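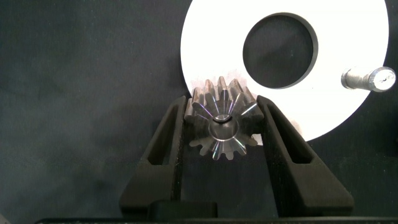 A small steel spur gear held between two black gripper fingers.

Call for participants: daily life with dry eye

Stirari Eye Clinic is looking for adults with dry eye disease to take part in a study of two lid care routines. The study is called Rovelen and is run from our Farwood office. Enrollment is open now and closes when all 60 places are filled.

What the study is about

Dry eye is one of the most common reasons people come to see us. Many patients are told to use warm compresses and to clean their eyelids every day, but the instructions they get vary a lot. Some are told to do it once a day, others twice, and many stop after a few weeks. We want to compare a once-daily routine with a twice-daily routine and find out which one people can keep up, and how their eyes feel while they do it.

No new drug is being tested. You may keep using your usual artificial tears during the study, but we will ask you to write down when you use them.

Who can take part

You may be able to join if you:
- are 18 or older
- have been told by an eye doctor that you have dry eye, or have had burning, gritty or watery eyes for at least three months
- can come to the Farwood office for all study visits
- can read and fill out a short diary in English

You cannot join if you:
- have had eye surgery of any kind in the past six months
- have an eye infection now
- use prescription drops for glaucoma
- are pregnant or nursing

Contact lens wearers are welcome, but please leave your lenses out on the day of each visit and bring your glasses.

What you will do

The study lasts 8 weeks. There are two visits, one at the start and one at the end. Each visit takes up to 2 hours. At the first visit we will go over the consent form, ask about your general health and check your vision. We will then measure your tears with a small paper strip placed inside the lower lid, and look at the front of the eye using a yellow dye. The strip can sting a little. The dye washes out on its own - it may stain a tissue or a light-colored collar, so dress with that in mind.

You will be assigned to one of the routines by chance. We will show you how to do it and give you the compress and lid wipes at no cost. Between visits you fill out the diary each evening, on paper or by phone.

Risks and payment

The main risks are mild irritation from the wipes and short-term blurring after the dye. Your eyes may not feel better with either routine. Participants are paid at the end of each visit, and parking behind the building is free. The full payment schedule is in the consent form, which we can mail to you before you decide.

Taking part is voluntary. You can stop at any time, and your regular care at the clinic will not change.

How to sign up

Call the front desk and ask for the Rovelen study, or leave your name and phone number there in person. Simin Nouri, the study coordinator, will call you back with a few screening questions. Medical questions can be sent to Dr. Farzad Mirzaei through the same desk. If your eye is suddenly painful or your vision drops, do not wait for a study call - ask for an urgent appointment.

Posted 2021-11-12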